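発表者用メモ 「小物ケースは本当に片付けの味方か」
2023年9月23日 登壇:Yi-chun Fang 持ち時間40分(質疑込み)

導入(スライド1〜2)

最初に手を挙げてもらう。「ふた付きの小さなケースを買って、今も中身が決めたとおりに入っている人」。5月の回ではほとんど上がらなかった。上がらなくても笑いを取りにいかない。間を置いて次へ。

今日は収納用品の悪口を言いに来たのではない、と前置きしたくなるが、やめておく。半分は悪口なので。

本題その1 ケースを買うと片付くのか

Lamsideの店頭でよく見る「入れるだけで整う」という売り文句。入れるだけで整うなら、この会は要らない。自分の事務所の棚を数え直したとき、台帳に載っていた小物は604点。ケースに入っていたもののうち、ふたを開けずに中身を言い当てられたものがどれだけあったか。数字は出さない。恥ずかしいので。

ここでAnil Kotianさんの反論を紹介する。「ふたがあるから埃が入らない、それで十分だ」。一理ある。ただ、埃を避けたいのか、すぐ取り出したいのか、決めずに買う人が多すぎる。毎日使う物をふたの中に入れると、三日目にはふたが開けっ放しになる。うちではそうだった。 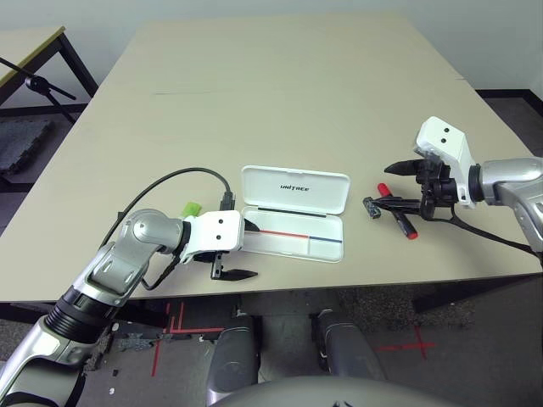
ふたを開けた状態で机のどれだけを取られるか、店では誰も測らない。閉じた寸法しか箱に書いていないからだ。蝶番式のふたは後ろに倒れる。倒れた分だけ奥行きが要る。壁際の棚に置くつもりなら、開いた姿で置けるかどうかを先に試すこと。Flireoの浅型を二つ買って、二つとも棚の中では開けられなかった話をここで。長くなりすぎないように。

本題その2 色分けと仕切り

色で分ける方法について。赤はこれ、青はこれ、と決めた本人は覚えている。家族や同僚は覚えていない。色の意味を書いた紙を貼ることになり、それなら最初から品名を書けばいい。色分けが全部だめとは言わない。二種類くらいまでなら効く、というのが今のところの感触。根拠はと聞かれたら「自分の机です」と答える。

底の浅いケースは評判がいい。重ならないから見える、という理屈は認める。しかし浅いと、持ち上げた拍子に中身が隣へ移る。Khamphanの仕切り板も試したが、薄い物は下をくぐった。会場に愛用者がいるかもしれないので、聞いてから話すこと。

本題その3 コードの問題

小物ケースの話なのに、机の上で場所を取っているのはたいていコードだ。ケースをきれいに並べても、線が一本横切るだけで片付いて見えない。コードを入れるケースも売っているが、毎回巻いて入れて、毎回出してほどくのか。自分は一週間でやめた。続いている人の話をぜひ聞きたい。聞いても考えは変わらない気がするが。

提案らしきもの(スライド14から)

買う前に、机の上に今ある物だけを並べる。ケースはまだ出さない。一日そのまま使って、触らなかった物をよける。残った物に入れ物が要るかどうかは、そこで考える。菓子の空き箱で足りたら買わない。

Grirnutwoodの展示例を見せるかは時間次第。きれいだが、あれは使っている机ではなく撮影用の机だと思う。そう言い切ると角が立つので「使い込まれた様子も見てみたい」くらいにしておく。

質疑用

「結局おすすめのケースは?」は必ず来る。おすすめはない、と先に言う。どうしてもと言われたら、中身を全部出してから測ってください、で通す。
「捨てられない人はどうすれば」には深入りしない。別の回の題材。
マイクはKotianさんに回してもらう。残り5分で合図。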